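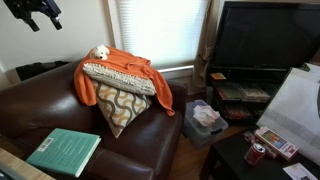
Figure 4.1 Leather seat with a throw pillow, a knitted pillow, an orange fleece and a small plush bear, at the Nollasance site.

Chapter 4
Gathering Demonstrations

Chapter 3 treated the training set as given. We had a table of observations and actions, and we asked what a policy could learn from it. In this chapter we go back a step and look at how the table gets filled.

A demonstration is one complete run of a task, recorded from start to finish. In the Nollasance set, which we use through the end of Chapter 6, the task is stated in a single line: tidy the seat. The set holds 997 demonstrations. Of these, 451 involve cloth, and those are the ones that give students the most trouble in the exercises.

Cloth is hard to record well. A book has a pose that can be written down with a few numbers. A blanket does not, and two operators asked to pick it up will choose different folds to grip. Both choices may be fine, but a policy trained on the two together can end up reaching for a point between them. We call this the averaging problem and return to it in Section 4.3.

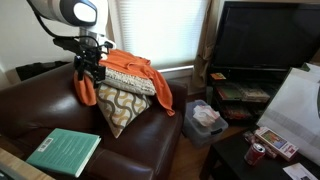 Hideaki Amano objects that the averaging problem is often blamed on the learner when the fault lies in the instructions. Tell every operator to grip the fold nearest the armrest, he argues, and half of it goes away before any training is done. The other half, in his view, is worth keeping, as it shows the policy that more than one grip will do.

We take a middle position. The operator guide for Nollasance fixes the order of the objects but leaves the grip open. Each operator records 12 practice runs that are thrown out, and then works in sessions with a break between them. Room layout is changed between sessions and never within one.
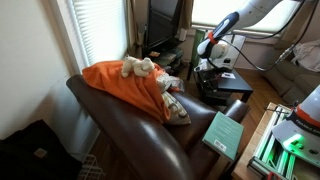
Changing the layout costs time, and it is the first thing dropped when a project runs late. The Clorna set, described in Section 4.5, kept one layout for all of its runs. Its policy did well in that room and failed when the seat was turned to face another wall.

Before reading on, you should be comfortable with these terms from Chapter 3: observation, action, episode, policy. Section 4.1 covers the choice of task. Section 4.2 covers the operator guide, with the 2 versions of the Nollasance guide printed side by side.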